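Pludby Hand-Guided Teaching Kit

Products > Teaching and Teleoperation > Pludby

Teach a pick-and-place task by doing it. The Pludby kit lets an operator move the arm by hand, or drive it from a matching leader arm across the bench, while the controller records joint positions, finger opening and wrist video together. No code is needed to record a task.

Pludby is sold for benchtop use in labs, classrooms and light assembly cells. It works with the Plelletti P arm and, with the adapter plate, with most small arms that accept a standard tool flange.

What you get

Leader arm with trigger grip
Two-finger gripper with ribbed finger pads
Wrist camera with bracket and short cable
Teach button box (record, pause, discard)
Foot switch
Bench clamps, 2
Controller with Statis recording software installed
Power supply and region cord
Quick start sheet

The follower arm is not included. If you don't have one, order the Pludby Complete listed under Ordering.

Two ways to teach

Hand guiding. Hold the foot switch down and the follower goes light. Take hold of it behind the wrist and move it through the task. Let go of the foot switch and it holds where it is. The gripper opens and closes from a thumb wheel on the wrist collar. Hand guiding is the quickest way to set waypoints and is the mode we suggest for fixtures, trays and anything with a fixed location.

Remote control. Clamp the leader arm to the bench or to a second table. The follower copies the leader joint for joint. The trigger sets how far the gripper is open. Your hands stay out of the wrist camera's view in this mode, so use it if the recordings will be used to train a policy. It takes longer to get comfortable with. Most new operators need a session or two before their motions are smooth enough to keep.

You can switch modes between recordings, but not during one.

Gripper

The fingers are matte black and curved, wide at the base and narrowing to rounded tips. The pads have fine ridges across the inner face. Round objects are a fair test of any two-finger gripper, and our bench demonstration uses a perforated plastic ball over a green cloth. The operator brings the tips in from both sides and closes the trigger slowly.

Grip force is limited in the software. The default setting is low and suits hollow plastic parts, paper cups and similar items. Raise it for heavier parts. The limit is stored with each recording, and playback will not go over it.

Finger pads wear. Replace them when the ridges are smooth to the touch. Pads are sold in pairs and come off with the supplied hex key.

Recording a task

1. Clear the reach of the arm and set out the objects. A plain cloth or mat in one color makes the wrist video easier to review.

2. Choose a start pose in Statis and save it. Every recording in a set begins from this pose, and the arm will return to it when you press discard.

3. Match the leader to the follower. The button box light goes from amber to green when the two are lined up. The follower will not move until it does.

4. Press record. Approach the object, stop short, then come in with the gripper open wider than you think you need.

5. Close on the object with the trigger and hold the position for a moment before lifting. Look at the wrist view and check that both fingertips are on the object. 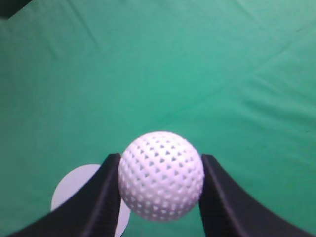 6. Lift, carry and place. Open the gripper all the way before you back off. A half-open gripper is the most common cause of a dragged part at the end of a recording.

7. Press record again to stop. Statis shows the clip with the joint traces under it. Keep it or discard it.

8. Move the object to a new spot and repeat. For a simple pick-and-place we suggest around 90 recordings with the object in different positions. Tasks with more than one object will need more.

Keep your pace even. Long pauses in the middle of a motion end up in the data, and a policy trained on them will pause too. If you lose your place, discard and start again. Statis can trim the start and end of a clip but it does not cut from the middle.

Recording software

Statis runs on the controller and opens in a browser on any computer on the same network. Each recording holds:

Joint positions, leader and follower
Gripper opening and grip limit
Wrist camera video
Task name and operator notes
Keep or discard flag

Video and joint data share one clock. Recordings can be exported as a folder of plain files, one folder per clip, with a text index. There is no subscription and no account to set up. Exports can be read without Statis installed.

A second camera can be plugged into the controller and will be recorded on the same clock. We sell an overhead bracket but not the camera.

Specifications

Leader arm joints: six plus trigger
Recording rate: 30 samples per second
Wrist camera: color, fixed focus
Clips stored on controller before export: 300, typical short tasks
Bench clamp type: screw, padded jaw
Software: Statis, preinstalled
Follower arms supported directly: Plelletti P
Follower arms supported with adapter: see the compatibility sheet
Use: indoor, dry

Safety

The foot switch and the stop button on the controller both have to be within reach of the person teaching. Releasing the foot switch during hand guiding stops the arm. In remote control the follower stops if the leader cable is pulled or if the leader is moved faster than the set speed limit.

Keep other people out of the follower's reach while it is being driven. The operator may be looking at the wrist view and won't see a hand coming in from the side. Pludby is not a safety-rated control and does not replace guarding where your site requires it.

Common questions from buyers

Can two people record on one kit?
Yes. Set up a name for each operator in Statis. Names are saved with the clips, which helps later if one person's recordings need to be left out.

Does the kit train the policy for me?
No. Statis records, sorts and exports. Direct playback of a single recording is included, and for fixed parts that is often enough. Training is done on your own computer with whatever tools you use.

Will it work left-handed?
The trigger grip can be turned over. It takes one screw.

How do I teach with soft or loose objects?
Use remote control, the low grip limit and more recordings. Playback of a single clip won't hold up well with anything that changes shape.

Can I buy the gripper alone?
Yes, with or without the wrist camera. The bracket ships with the camera.

Ordering

Pludby Kit — leader arm, gripper, wrist camera, controller
Pludby Complete — the kit plus a Plelletti P follower arm
Pludby Classroom — two kits, one shared spares box
Finger pads, pair
Adapter plate
Overhead camera bracket
Spare foot switch

Kits ship from Mokgethi in a single carton. Complete sets ship in two and may arrive on different days. Check the clamps and the foot switch cable before you throw out the packing — both sit under the lower foam layer.

Schools and labs can ask for a written quote through the order form. Please give the make and model of your follower arm so we can send the right plate.

Page updated May 22, 2025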